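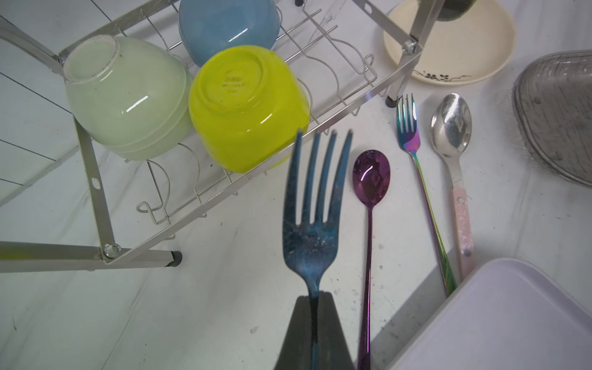 *Bowls in the rack, fork in the gripper: the view from the wrist camera.*

I'd been in Mansa Tetteh's lab for maybe five minutes before I got handed a fork. "Pick it up without thinking," she told me. So of course I thought about it, grabbed it by the wrong end and got laughed at – kindly!

Mansa runs the kitchen manipulation project at Rendonby with Ro-un Gil, and I'd come to ask about their result with cutlery. The short version is that they stopped giving their robot tidy practice. Their first training set, 235 demonstrations, had one fork at a time on a bare counter. "It got really good at one fork on a bare counter," Ro-un said, and made a face.

The second set has 529 demonstrations, and the counter is a mess in every one of them. Spoons next to forks, trays lying over handles, a rack full of bowls right up against the work. They also went out and bought the most annoying cutlery they could find (I loved this part). There's a rainbow-finish fork, a purple spoon with a bowl like a mirror, and a silver spoon with a speckled pink grip.

"Shiny stuff is horrible," Mansa said. "The spoon shows you the whole room, and the model has to learn that the room isn't in the spoon."

I asked why the camera sits down at the wrist when you could hang one from the ceiling and see everything. Ro-un had clearly answered this before. "You see less, but you see the part you need. When the fork's in the gripper, it's huge. It's blurry too, fine, but you know exactly which way the tines point."

And the numbers? On kitchens the robot had never been in, the old model dropped or missed the piece in 29 out of every 100 tries. With the messy set it's down to 22. I said that sounded kind of small, and Mansa laughed out loud.

"It is small! I wanted it to be five. But we didn't touch the model at all. Same network, same gripper, same training recipe, and we changed what was on the counter."

She's careful about what it means, though. The messy set is also the bigger set, so some of the gain could just be extra practice. They're training on a cut-down version now, 235 messy demonstrations against the original 235, and she hopes to have that by July.

Ro-un is more interested in the misses. Most of the ones left are thin handles tucked under something else, where the gripper closes a little too high. "I watch those on repeat," he said. "My lunch break is basically forks."

Before I left I had another go at the fork. Got it that time.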